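Stullarier opens orders for hand-held gripper sets, with spare finger pads in the base price

Vusitz, June – Stullarier is now taking orders for its hand-held gripper sets, aimed at labs and small packing shops that are planning their first equipment purchase. Each set holds two grippers and 8 spare finger pads. Delivery takes 54 days from the date of order.

Pads and linkages are quoted as separate lines, so buyers can put wear parts under a running budget and the rest under capital spending. The dark green pads are mounted on arms with brass inserts. Desk work such as handling pens and paper containers needs no extra tooling – the standard pads are used throughout. 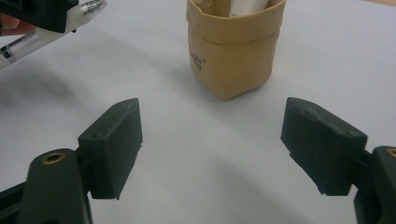
Žukauskas, which ordered three sets this spring, said that the purchase price had been the easy part of its plan and that it had set aside too little for replacement pads in the first year. It has since moved to a fixed quarterly amount and advises new buyers to ask for the parts list before they ask for a discount.

Stullarier will hold its current prices through the end of September. Orders of 3 sets or more can be paid in two parts, the first on order and the second on delivery. Service in the region is handled by Stinport, which also keeps a stock of pads and screws.

Quotes and parts lists are available from the Stullarier sales office in Vusitz.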